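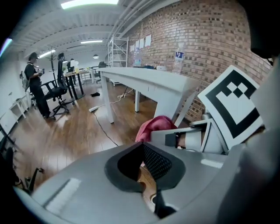
Rosalie Marti

3. What people call a cloth

3.1 Households and visits

The material of this section comes from 60 households in two towns, Trollton and Brøndum. Each household was visited two times. In the first visit we asked the person who does most of the cleaning to take out all the cloths of the home and to put them in groups, in any way that felt natural. In the second visit, five weeks later, we asked for the names of the same cloths, without reminding the person of the groups. The visits in Trollton began in January and were finished before those in Brøndum could start, so the two towns were not visited in the same season. We come back to this problem in Section 5.

By "cloth" we mean any piece of textile that is kept for wiping, drying, straining, covering or wrapping and that is not worn on the body. This definition was made after the pilot visits in Gresia. There we had used the word "towel" in our questions, and many persons left out of the groups everything that was not bought as a towel. Old shirts cut in pieces, for instance, stayed in the drawer, although they were used every day. The households of Gresia are not included in the results.

3.2 Grouping by use and grouping by place

Most persons began by making groups according to use. The cloths for dishes were put together first, and usually very fast. After this the work became slower. Cloths for the floor and cloths for the bathroom were often first put in one group and then separated again, and several persons explained that such cloths "may travel down but not up". A dish cloth can become a floor cloth when it is old, but a floor cloth can never return to the dishes. We call this the downward rule. It was mentioned in both towns, also by persons who did not follow it strictly.

A smaller number of persons grouped by place. For them the cloths of the kitchen drawer belonged together even if one was for glasses and another for the oven. When we asked about use, they could answer without difficulty, but they did not change their groups. In the second visit the same persons gave names that contained the place, such as "drawer cloth" or "sink cloth". Persons who grouped by use gave names with a verb in them. This agreement between the groups and the names is stronger than we had expected, considering the time between the visits.

Color had a weaker role. Some persons told us that a certain color was only for the bathroom, and in these homes the rule was respected also by the children. In other homes the color helped only to find a cloth again in the laundry. It would be wrong to conclude from the presence of many colors that a household has a color system. One woman in Brøndum had cloths in strong colors and said that she had simply bought what was left in the shop.

3.3 Open fabrics

The greatest uncertainty was found with open fabrics. With this term we mean textiles in which the holes can be seen easily by the eye, as in nets, mesh and loose gauze. The texture is visible in Figure 1, where a piece of raspberry-red mesh is crumpled and folded over on itself. Such fabrics do not lie flat in a pile in the same way as a cotton towel, and many persons put them on top of the other groups or beside them while they were thinking.

Figure 1. Red mesh cloth with a fine, net-like texture.

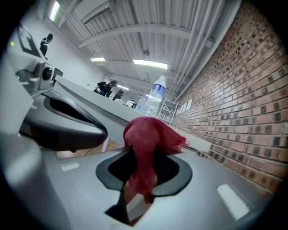
Three answers were common when we asked what an open fabric should be called. The first was to name it after its former function, for example "the onion net", even when it was now used for scrubbing pans. The second was to call it a bag, although it had been cut open and could hold nothing. The third was to say that it was not a cloth at all. Persons who gave the third answer still kept the fabric with the cloths, and they washed it together with them. It seems that a thing can be a member of the group in practice and be refused as a member in language.

In Trollton we met also the name Skurero. This was the name of a scrubbing net sold by a local hardware shop which has since closed. Older persons used the name for every open fabric that serves for scrubbing, whether it was bought or made at home. Younger persons knew the word from their parents, but several believed that it described the movement of the hand and not the thing. In Brøndum the word was unknown. We did not find there any other name of the same kind, and the persons mostly used longer descriptions, like "that one with the holes".

The downward rule does not work well for open fabrics. A net dries quickly, and many persons regard it as cleaner than a thick cloth of the same age. For this reason it was sometimes allowed to go from the bath tub back to the vegetables after a hot wash, a change which the same persons had called impossible for a cotton cloth in the earlier part of the visit. When we pointed to the difference, most of them accepted it without changing their opinion. A man in Trollton answered that the dirt "has nowhere to sit" in a net. We have not tested if this is correct, and for our question it is not important. The belief is enough to change the place of the fabric in the order.

3.4 Cloths without a name

At the end of the second visit there remained in nearly every home a few pieces that had received no name. They were not rare or strange things. Often they were the pieces used most, and they lay near the hand, over the tap or on the handle of the oven. When we asked again, the answer was usually only "the cloth". We have coded these pieces as unnamed, but another reading is possible, in which the general word has become the particular name of one piece. The next section compares the two readings with the help of the recorded conversations.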